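Speaker notes – "Where the cords go" – Brondbridge Library, community room, Wed 31 July

Before I start

Water, clicker, the bag of hooks. Put the bag on the front table where people can dig through it during the break. Ask whoever is by the door to get the lights on that side only, the slides wash out otherwise.

Opening

Hi everybody. Quick show of hands – who has a drawer at home with nothing in it but cords? (Wait. It will be most of the room.) Okay, and who could pull one cord out of that drawer without the other ones coming along for the ride?

I had that drawer for years. Then I moved my bench out to the garage in Kemden and the drawer became a bin, and the bin became 2 bins, and one Saturday in June I spent the whole morning looking for one cable I had held in my hand the night before. So tonight is about getting cords up on a board where you can see them. I'm going to talk about perforated metal panels mostly, with hooks and clips, because that's what I know.

I said this at the Haberkorn swap meet too and got some pushback from the pegboard people. I love pegboard people! Hardboard is fine. Mine got chewed up around the holes and I got tired of it.

Hooks

Go slow on this part, it's where the questions come.

The trick with a hook is the screw. A hook that just hangs in a hole will jump out when you grab the cable in a hurry, and you will grab it in a hurry. I like the plastic kind with a plate you can screw down flat. One little screw near the top and it stays put. And look for an arm that has some depth to it, so a thick braided cable goes over in a nice easy bend. What you don't want is a skinny wire hook putting a pinch in the same spot every day.

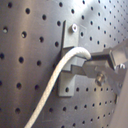
Clips for the long runs

Hooks are for stuff that comes and goes. If a cable lives on the board, lay it out flat and clip it.

Tell the Sititz story here (short version!). A friend's sewing studio over in Sititz, one thin cord going across the back of the bench, and every time anybody slid a ruler along there it caught. We clipped it down in an afternoon, with a snack break. She still brings it up.

So, a thin cable, a straight line, and little metal clips with a foot that fastens into the holes. I start at one end, put the first clip on loose, pull the slack through gently, then do the next one. If you tighten everything as you go you end up with a belly in the middle and you have to undo it all. Ask me how many times I've done that.

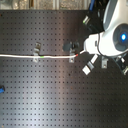 I also put a bit of colored tape on anything that runs more than an arm's length. Green for the stuff I can unplug whenever, red for leave it alone. You can pick your own colors, just write them down someplace. I wrote mine on the underside of a shelf and then put the shelf up against the wall, so learn from me there.

Spacing: people always want a number for the clips. I go by feel. Push on the cable between two clips with a finger, and if it wanders, add one. Thin cords wander more than fat ones.

Rust – mention this if there's time. Metal boards in a garage will get specks. I wipe mine down with a dry rag when I think of it, and a drop of oil on the rag in winter.

Break

Handouts are on the chair by the window. I printed 126, so take one for your neighbor. Bag of hooks goes around.

After the break

Everybody gets a scrap of panel, 6 to a table, share the screwdrivers. Walk around. Don't take over people's boards (I do this, I know I do this).

Leave ten minutes for questions. The one about hanging power strips always comes up, and the slide for that is at the very end, after the blank one.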